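Ticket 3767
Product: Prosser dual-arm cell, Flistent controller
Category: Good practice / cable handling
Status: Open, awaiting site reply

Reported: Ikesow phone-handling task stops with fault 604 on the left arm. Site asks whether the Sotia work rules allow charging cables on the table during a run.

Checked: joint limits, gripper force setting, rail mounting. No fault logged on the right arm.

Attachments from site:
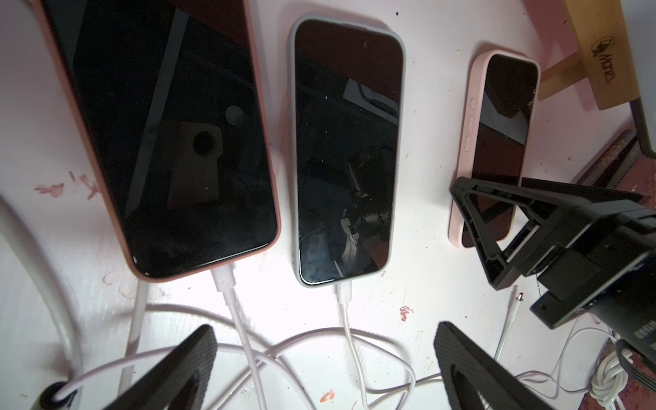
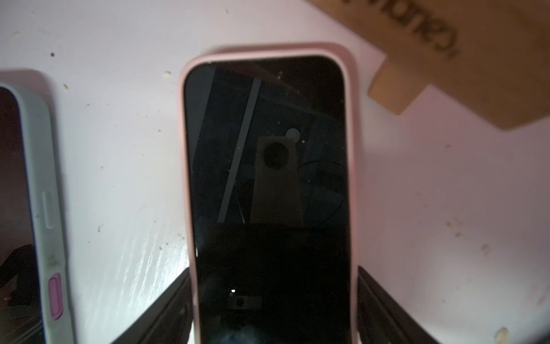
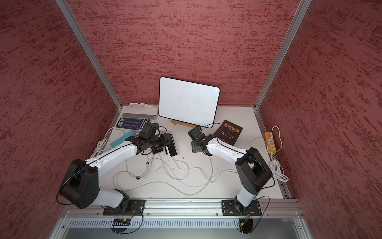
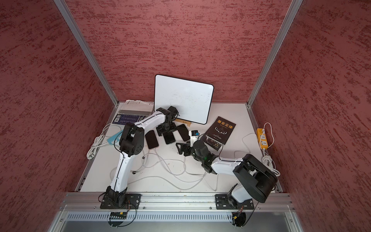 Action required

1. Route loose cable outside the shared reach of both arms. Rule 12 applies.
2. Remove items not listed in the task sheet, book and papers included.
3. Clear crumbs and debris from the work surface.
4. Rerun 3 cycles at reduced speed and attach the log.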